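Bench tips: practice pieces for a printed hand

Gernalside workshop, July

Fix the base before tuning any grip. A foot plate that creeps 2 mm will look like a servo fault. Run the cables behind the wrist and leave slack at the knuckles.
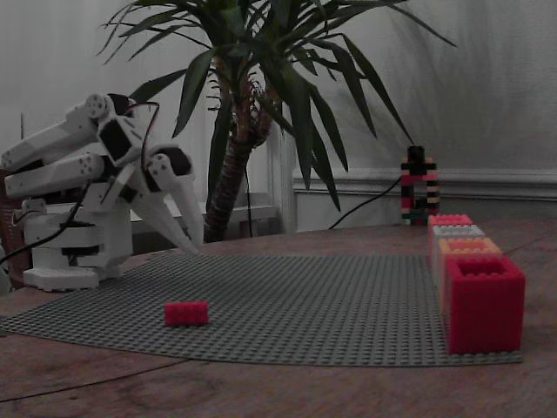

Printed hand at the studded baseplate, single red brick set apart from the towers.

Start with one brick on open studs. Leave 20 mm clear each side for the fingers. Tighten joint screws every 24 cycles.

For a two-finger gripper, set the gap over bare plate first and check that the tips meet the brick squarely. 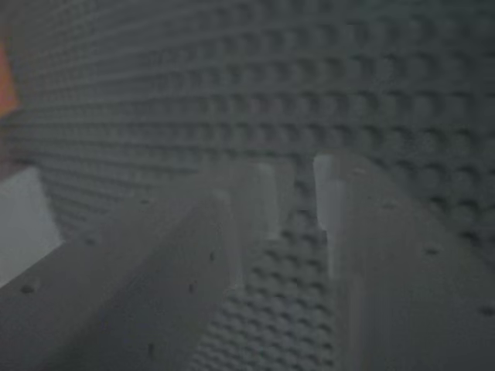 Gripper fingers over bare studs, gap narrowest near the tips.

Notes: Mahsa Karimi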